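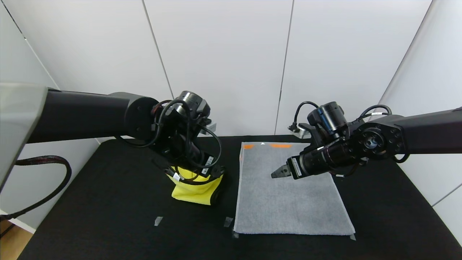
Page last changed: Saturday, July 19, 2025

Visit to the Bartoš household textiles works: report to members

Members of the Urari Textile Care Association visited the Bartoš works in May. The party of 13 was received at the main entrance by Viera Zeman, head of finishing, and was shown the cutting hall, the hemming lines, the finishing rooms and the goods store. The visit had been requested by members responsible for buying linen for hotels and care homes, and the programme was arranged with their questions in mind.

The works produces towels, dusters and general cleaning cloths. Terry fabric arrives on rolls and is checked for pulled loops before cutting. Ms Zeman explained that most faults are found at this stage, and that rolls with repeated faults are returned to the weaver. Each cutting table handles 700 pieces in a shift. Hems are sewn in matching thread unless the customer asks for a contrast.

The party spent the longest time on folding and presentation. The goods discussed included a grey terry towel, laid flat on a black table, with a slightly lighter border along one edge, and a bright yellow cloth. The contrast between a towel lying flat and a cloth hanging in bunched folds was of interest to several members, as creasing in storage is a frequent complaint from their own housekeeping staff. Ms Zeman recommended that towels be laid out fully before the first fold is made and that the edges be brought together by the corners. Thin cloths may be folded once and stacked without pressing.

Members asked whether colour coding was still in demand. The reply was that yellow, blue and green cloths are ordered in steady quantities, while grey has overtaken white for bath and hand towels. The firm's Grastano range is now supplied in 6 colours and in packs of 10. The heavier Pretoteck towel is sold singly.

In the goods store, members were shown how mixed orders are assembled by room type. It was noted that carton labels give the colour in words as well as by number, and two members intend to adopt the same practice.

Questions on washing temperatures could not be answered fully in the time available. The firm has undertaken to send its care sheet, and copies will be held at the Association office. Members wishing to receive one by post should write to the secretary, giving their membership number.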